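よくある質問(住まいの小さな補修)

Penumは、家の小さな傷みを自分で直す人、または直さないと決める人のための資料室です。工事の請負も製品の販売もしていません。問い合わせで繰り返し届くものをまとめました。歯切れの悪い回答が多いのは承知しています。家の傷みについて歯切れのいいことを言う人を、編集部はあまり信用していません。

はじめに

このサイトの情報だけで補修はできますか

ものによります。画びょうの穴やクロスの端の浮きなら、たいていできます。床のきしみは五分五分です。雨漏りは、できると思わないでください。「初心者でも簡単」という言葉は、製品のパッケージにも動画の題名にも書いてありますが、誰がどんな家で試した結果なのかはまず書いてありません。築年数も下地も違う家で同じように簡単なはずがない、というところから読み始めてもらえるとありがたいです。

おすすめの製品を教えてください

教えていません。以前は一覧を載せていましたが、掲載した製品が中身を変えて同じ名前で売られていたことがあり、やめました。特定の製品名が出てくる回答もありますが、推薦のつもりはありません。

道具は何から揃えればいいですか

「最初に揃えるべき工具セット」の類いは疑ってかかったほうがいいと思います。箱に入った何十点かのうち、数年たっても使っているのは数本、という話を読者からよく聞きます。直したい場所がひとつ決まってから、そこに要るものを買う。クロスの浮きならローラーとのり、壁の穴ならヘラとパテ。それで足りなければ買い足せばよく、足りてしまうことのほうが多いです。

なお、ヘラだけは幅の違うものが二枚あると楽です。広い穴を細いヘラでならそうとすると必ず筋が残ります。 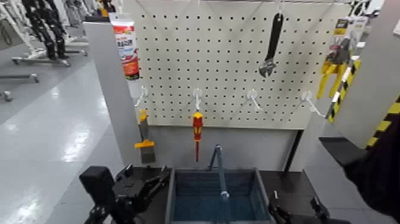 壁掛けの例。白いフックに掛けたドライバーと、黄色い柄のヘラ。

工具を壁に掛けると作業がはかどるというのは本当ですか

はかどる人もいる、という程度です。収納の記事では、道具が見えるところにあれば手が伸び、手が伸びれば家がきれいに保たれる、という順序で話が進みます。引き出しの中でも場所が決まっていれば手は伸びます。見えるところにあっても、面倒な補修は面倒なままです。

有孔ボードを使うなら、気にするのは見栄えよりも留め方です。石こうボードの壁にそのまま短いねじで留めた場合、軽いものを掛けているうちはいいのですが、あとから電動工具などを足していくと抜けます。下地の柱か間柱を探して留めてください。賃貸の方は退去時の穴のことも先に考えておきましょう。

100円ショップの工具ではだめですか

だめとは言えません。使い捨てのヘラ、マスキングテープ、刷毛のたぐいは、値段の差を感じたことがほとんどありません。差が出るのはドライバーの先端で、合わないものや軟らかいもので固いねじを回すと溝がなめます。なめたねじを外す手間のほうが、道具の差額よりずっと高くつきます。とはいえ高い工具なら安心かというとそうでもなく、サイズの合わない高級品はサイズの合った安物に負けます。

壁と天井

壁紙の穴埋め材は、どれも同じですか

同じではありませんが、売り場の札が言うほどの違いもありません。小さな穴であれば、色が合うかどうかがほぼすべてです。白と書いてあっても、実際の壁紙は日焼けや煙で黄みがかっています。新品の白で埋めると、穴があったときより目立つことがあります。

「塗るだけで見えなくなる」という宣伝文句については、見る人が正面から、離れて、昼間に見た場合に限る、と補って読んでください。夜に横から照明が当たると、たいてい見えます。

Ulumという速乾パテについて質問が多いのですが

多いです。動画で紹介されて以来、急に増えました。編集部でも石こうボードの端材で試しています。乾くのは確かに早めでした。ただ、早く乾くということは直す時間も短いということで、慣れていない人ほど途中で固まり、筋を消そうとしてさらに荒らします。急ぐ理由がないのなら、普通の粉末パテを少しずつ練ったほうが落ち着いて作業できます。

厚塗りについては、説明書どおりなら一度に3ミリまでです。動画ではもっと厚く盛っていましたが、乾いたあとの様子は映っていませんでした。

ひび割れを埋めたのに、また割れました

埋め方が悪かったとは限りません。ひびは結果であって、動いているのは下地や建物のほうかもしれません。同じところが繰り返し割れるなら、いったん埋めるのをやめて、ひびの両端に鉛筆で印をつけ、季節がひと回りするまで放っておくことを勧めます。伸びていなければ化粧の問題です。伸びているなら、パテの銘柄を変えても解決しません。

この「待つ」という助言は人気がありません。補修した気分にならないからでしょう。

壁紙の上から塗れる塗料は、本当に上から塗って大丈夫ですか

塗れることと、塗ってよかったと思えることは別の話です。表面に撥水加工のある壁紙では、塗った直後はきれいでも、テープをはがすときに一緒に持っていかれることがあります。目立たないところに手のひらほど塗って、数日置いてからテープを貼ってはがしてみてください。試さずに一部屋塗ったという相談が毎年来ますが、あとからできることは限られています。

天井のしみを隠す方法はありますか

隠す方法はあります。しみ止めの下塗りをして、上から塗る。それだけです。問題は、そのしみがなぜできたかを確かめずに隠す人が多いことです。しみの輪郭が前より広がっていないか、雨のあとに色が濃くならないか、そこを見る前に塗ってしまうと手がかりが消えます。塗る前に写真を撮り、輪郭を薄く鉛筆でなぞっておいてください。

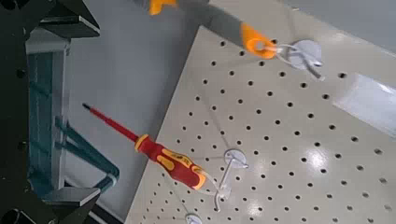

水まわり

浴室のコーキングは自分で打ち直せますか

打つほうはできます。難しいのは古いものを取るほうで、動画はそこを早送りします。残りかすの上に新しいものを重ねると、見た目は一時的によくなりますが、密着していないので端からはがれます。時間の配分でいえば、撤去と掃除に大半を使うつもりでいてください。打つのは最後のわずかな時間です。

硬化するまで浴室は使えません。家族と一緒に住んでいるなら、誰がどこで風呂に入るのかを先に決めておくほうが、コーキング材選びよりも大事です。

Rumovなどの剥離剤は使ったほうがいいですか

古いコーキングがカッターとヘラで大方取れるなら、要りません。残った薄い膜に使うと楽にはなります。ただし「塗って待てば手でむける」という説明を真に受けないでください。編集部で使ったときも結局こすりました。においもそれなりにあります。窓のない浴室では換気扇を回していても長居しないことです。

樹脂の浴槽や塗装面に垂らすと曇ることがあるので、目立たない場所での試し塗りは省かないように。販売店の説明が「ほとんどの素材に使えます」だったときは、残りの素材が何なのかを聞いてみてください。答えられる店は信用できます。

「防カビ」と書いてあればカビは生えませんか

生えます。生えにくい期間があるだけです。どの程度生えにくいかは浴室の乾き方に左右され、薬剤の効き目だけを取り出して比べた数字を一般の家庭にあてはめるのは無理があります。6月に打ち直してそのまま梅雨を過ごした浴室と、秋に打ち直した浴室とで、同じ材料なのに評価がまるで違うという投稿も届きます。どちらも正直な感想なのだと思います。

耐久年数の表示はあてになりますか

目安にはなりますが、約束と受け取らないほうがいいです。北欧の住宅補修について長く書いてきたHolger Strandは、自分の手引きの中で、表示された年数は「上手な人が、乾いた日に、きれいな面に施工したときの数字」だと書いています。うまい言い方だと思います。もっとも、そのStrandも別の章では自分の好みの材料をかなり持ち上げているので、そこは割り引いて読みました。

編集部の洗面台では、長寿命をうたう製品が3年で端から浮きました。施工したのは編集部の人間なので、製品のせいとも腕のせいとも言えません。一軒の結果など、その程度のものです。

蛇口のぽたぽたは放っておいてもいいですか

よくはありません。ただ、ネットで見かける「放置すると水道代が大変なことに」という計算は、かなり勢いのある漏れ方を前提にしていることがあります。自分の家の分を知りたければ、計量カップを置いて一晩待ち、朝に量ってください。うちの読者から届いた例では、一晩で200mlほどでした。驚くほどの料金にはなりませんが、パッキンが傷んでいる合図には違いなく、先延ばしにして直ることはありません。

交換の前に止水栓を閉めること、閉まるかどうかを先に確かめること。古い止水栓は固着していて、無理に回すとそちらが漏れ始めます。

排水口の重曹とクエン酸は効きますか

泡は出ます。泡が出ることと汚れが落ちることは、よく混同されます。混ぜた時点で互いに打ち消し合うので、それぞれ単独で使ったほうがまだ理屈に合います。軽いぬめりなら、湯とブラシで足ります。詰まっているなら、どちらを入れても詰まったままです。なお、酸性のものを塩素系の洗剤と一緒に使うのは危険なので、絶対にやめてください。ここだけは疑う余地がありません。

業者と費用

見積もりが高いのか安いのか判断できません

こちらにもできません。現場を見ていないからです。「相場」を載せているサイトの多くは業者の紹介で収入を得ており、そこに出てくる幅の広い金額は、ほとんどの見積もりが収まるようにできています。収まったからといって適正とは限りません。

見るべきなのは総額より内訳です。「補修一式」としか書かれていなければ、何をどこまでするのかを文章で出してもらってください。嫌がるようなら、その時点で判断材料がひとつ増えます。複数の業者から取るときは、同じ条件を書いた紙を渡さないと比較になりません。

材料だけ買って、施工を頼むことはできますか

受けてくれる職人もいますが、断られても不思議ではありません。持ち込みの材料で不具合が出たとき、どちらの責任か決められないからです。頼むなら、不具合が出た場合の扱いを先に紙に書いておきましょう。材料費を浮かせるつもりが、手間賃の上乗せで帳消しになることもあります。

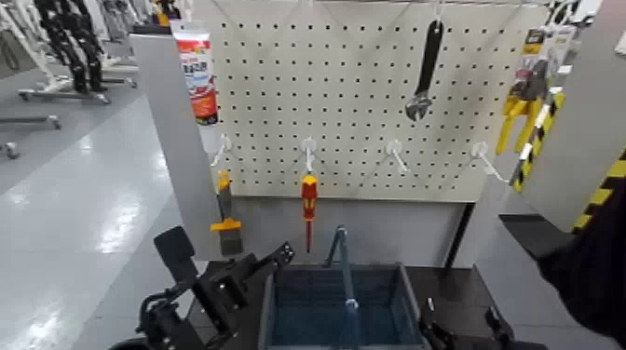
手間賃については、時間あたりの単価だけを聞いても比べられません。移動や養生、片付けをどこから数えるかが人によって違います。近所で評判がいいというだけで決めるのもどうかと思います。評判のよさは、たいてい愛想と早さに対するもので、数年後に開いた継ぎ目のことまで含んだ評価はめったに回ってきません。

無料点検は頼んでも大丈夫ですか

突然訪ねてきて「屋根がずれているのが見えた」と言う人に、屋根へ上がってもらう必要はありません。断ってください。名刺を置いていった場合も、急いで電話しなくて大丈夫です。本当にずれているなら、こちらで選んだ業者が見てもわかります。

では自分から申し込んだ無料点検なら安心かというと、それも中立ではありません。点検の費用は、どこかで工事の代金から回収されるはずです。有料で、点検だけを引き受けてくれるところに頼むほうが、結論に偏りが出にくいと考えています。

火災保険で直せると言われました

言った人が保険会社の人でなければ、話をそこで止めて、自分で保険会社か代理店に連絡してください。古くなって傷んだものは対象外になるのが普通です。「申請を代行して、下りた分から手数料をもらう」という契約は、解約のときにもめた話を何度も読みました。理由を実際と違う形で書くように言われたら、それは補修の相談ではなくなっています。

出張料はいくらまでなら妥当ですか

編集部の近所にあるMthembuという金物店では、簡単な建具の調整に来てもらうと2000円前後の出張料がかかります。これが妥当なのかどうかは、正直なところわかりません。店が近いからその値段なのであって、隣の市の人がこれを物差しにしても意味がないと思います。出張料が無料の店は、その分が作業代に入っていると考えるのが自然です。

賃貸の場合

退去前に自分で穴を埋めたほうが得ですか

得になるとは限りません。画びょう程度の穴は、通常の使用の範囲として扱われることが多く、埋めたせいでかえって補修跡を指摘されたという投稿もあります。大きな穴は隠しても見つかります。まず契約書を読み、次に管理会社に聞く。その順番で、聞いた内容は日付とともに残しておいてください。

「原状回復シート」の類いは跡が残りませんか

残らないと書いてあって残った例も、何も起きなかった例も、同じくらい届きます。違いは下の床材と、貼っていた期間と、日当たりのようです。貼らなかった部分だけ日に焼けて、シートの形に色の差が出ることもあります。はがせるかどうかばかり気にしていると、そこを見落とします。家具の裏になる場所で先に試すとしても、日の当たらない場所では日焼けの差まではわかりません。

管理会社に「自分で直していい」と口頭で言われました

担当者は替わります。文面でもらってください。大げさな書類でなくても、メールで「先ほどお電話で伺った件ですが」と内容を書いて送り、返信を保存しておけば、何もないよりずっとましです。

このサイトについて

回答が否定的すぎませんか

よく言われます。うまくいった話はほかでいくらでも読めるので、うちで重ねて載せる必要を感じていません。うまくいった報告が来たときも、数年たってから様子をもう一度知らせてくださいとお願いしています。返事が来るのはごく一部で、来ない人の壁がどうなったのかはわかりません。

広告や提供品は受けていますか

受けていません。製品は店頭で買っています。それでも、自分で金を出したものには点が甘くなるという偏りはあり、これは避けようがないので、そのつもりで読んでください。

投稿した内容は必ず掲載されますか

必ずではありません。載せるのは、施工した場所、使った材料、経過した期間の三つがわかるものに限っています。写真は施工直後のものだけでは判断できないため、時間をおいたものも一緒に送ってください。製品名を伏せたい場合は、その旨を書き添えていただければ伏せます。

質問への返信はどのくらいかかりますか

編集部は3人で、全員ほかに仕事があります。返信は遅いです。水が漏れている、電気から焦げたにおいがする、といった場合は返信を待たず、元栓やブレーカーを止めてから、管理会社か専門の業者に連絡してください。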